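## 4. Recording at a Real Table

Prukel learns tidying from people who tidy, so the training set is only as good as your afternoon. The bench in the lab at Etville has taught it everything a bench can. Section 4 covers recording in a home, with the hand-held gripper, on a table that has a life of its own.

**Before you start**

1. Charge the gripper and wipe the blue finger pads with a damp cloth. Let them dry.
2. Ask the household what may be moved. Write down the answer. "Oh, anything" is not an answer.
3. Leave the rest of the table as it is. Jars, mugs and fruit stay. If you tidy first, you have done the job and recorded none of it.
4. Pick one container as the target and tell Song which one, using the label field on the session page.

**Recording**

5. Stand where you can reach the target without leaning. Hold the gripper level, fingers open, and press record.
6. Wait a full breath. Deirdre Dunne has trimmed more panicked first seconds than she cares to discuss.
7. Approach one item, close, lift, carry, release. Return to open fingers before you stop.
8. Repeat until you have 46 episodes, or until the household wants its lunch.
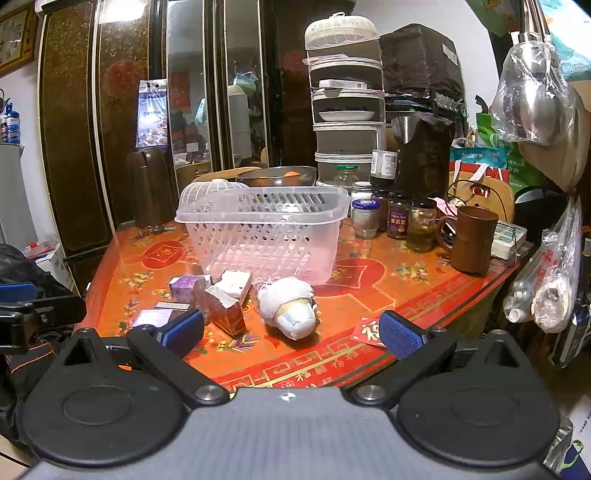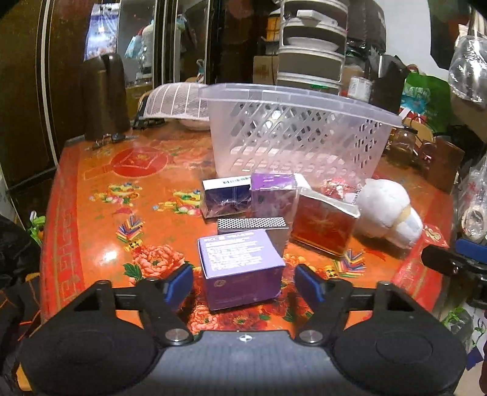 Small boxes and a white plush toy on the table, with the plastic basket behind them.

*Etville, November*

**Notes on items**

- **Boxes.** Grip across the narrow side. Shrink wrap and clear film are slippery and shiny, and both count as useful. Do at least 12 episodes on wrapped boxes before moving to anything easier.
- **Soft toys.** Close slowly and stop when the toy stops giving. Squeezing harder adds nothing except sympathy for the toy.
- **Flat cards and paper.** Skip these unless Oisín Cullinane has asked for them. He usually has.
- **Printed tablecloths.** Keep them. A printed flower cannot be picked up, and Prukel needs to find that out from someone who doesn't try.

> **Caution:** Keep the gripper body clear of glass jars. The fingers are where you are looking. The rest of the tool is wider than you remember.

> **Caution:** Do not move items by hand between press and stop. The model will conclude that boxes sometimes relocate themselves, and it will wait for them to do so.

**Failed grasps**

9. If you drop something, keep recording, pick it up with the gripper and finish. Mark the episode "recovered."
10. If you drop it on the floor, stop. Mark it "lost" and put the item back.
11. Do not delete either kind. Episode 2252 is one long fumble by Damian Kuster and we still use it.

Upload the session before leaving the building. Jesar keeps a local copy until the upload is confirmed; the green check on the session page is the confirmation, and the spinning circle is only a spinning circle.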